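Pegboard or drawers for a small sewing room?

threadbare_lil
Posted 13 Apr 2026
Hi all! I finally have a room of my own for sewing (the old nursery, long and skinny) and I'm so excited I can hardly sleep. I've got 200 spools of thread, a button stash that came from my aunt, and one wall to work with. Do I go with pegboard or with shallow drawers? I keep changing my mind. My husband votes drawers but he doesn't sew, so his vote is worth half.

GillesC
Pegboard, pegboard, pegboard! I put one up in September and I love it. White board, white table, everything in reach, and I can see my colors while I'm cutting. I've made more bags since then than in the two years before.

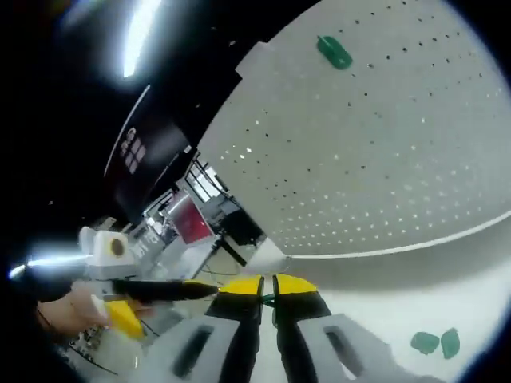

The thing I'd do over is the height. I hung mine so the bottom row sat behind the machine and I lost all of it. Start a hand's width above your tallest machine and go up from there. Get the long hooks too - the short ones drop a spool every time you shut the door.

bobbin_queen
Going to disagree with Gilles, sorry! Thread on an open wall fades and gets dusty. I had a whole row of cotton go brittle on the window side. Drawers, every time. Mine are the Vurnik ones, five deep, and I open them just to look at them :)

GillesC
Fair about the window. My wall faces north so I never think of it. But dust? I sew too much for anything to sit still that long!

threadbare_lil
My window is right across from the wall, so it gets full sun till lunch. Hmm.

Drorkis
Split it. Scissors, rulers and rotary cutters on the board, thread in drawers. Buttons in jars, and don't sort them by size, sort by color. I sorted 500 by size one winter and had to redo the lot.

bobbin_queen
By color? No no no. When I need a shirt button I need it to fit the hole first. Size, then color inside each size.

Drorkis
We are never going to agree on this and I'm fine with it.

threadbare_lil
OK, split it is! Board over the cutting table, drawers under. Going to measure tonight. Gilles, how far off the wall did you mount yours?

GillesC
Thickness of a furring strip, so the hooks have room behind. Post pictures when it's up!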